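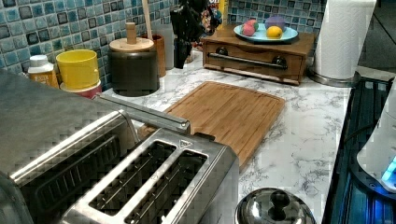
Adaeze Afolabi wants the toaster out from under the wall cabinets before anything else on the counter is discussed, and her objection is now written into the kitchen guidance that Larnik issued to its tenants in September 2021. The two-page sheet covers shared and private kitchens in the Sani buildings and deals mostly with small appliances, cutting boards and the storage of dry goods near the wall.

The main change concerns clearance. A toaster in use must stand in the open, with its slots facing clear air and nothing stored on top. The earlier text, dating from July, asked only that appliances be kept "a sensible distance" from cabinets and paper goods. Tenants had asked what that meant. The new wording sets a gap of 4 inches at the sides and back, and does not allow use directly below a cabinet.

Cutting boards are treated separately. Bamboo boards may stay on the counter between meals if they are washed by hand, dried on both faces and stood on edge until no moisture is left in the juice groove. They are not to go through the dishwasher. Bamboo boards are made of strips glued side by side, and repeated soaking opens the joints. A board that has begun to split should be replaced, as sanding does not close the gap. Oiling is recommended but not required.

Canisters, utensil holders and cups may be lined up along the backsplash. The sheet asks that lids with a wooden knob be lifted off and wiped underneath, where flour and coffee dust collect. Bottles of cleaning product should be kept in a cabinet, away from food containers — a point carried over from the July text without change.

Tile care takes up the last section. Small mosaic tiles have far more grout per square foot than large ones, and grease from cooking settles in the joints first. Larnik advises a mild detergent and a soft brush, followed by clean water. Vinegar and other acids are ruled out for the grout, and also for marble counters. Counters that only carry a marble pattern may tolerate them, but the sheet makes no exception, on the ground that many tenants do not know which surface they have.

Printed copies go to 50 apartments. Fixed outlets and wiring are outside the scope of the sheet and remain under the building rules.

Recent items
Plilance revises drawer runner sizes
Sani buildings: water shutoff schedule
Clinasel grout brush recalled over loose handle
Storing wooden spoons in humid kitchens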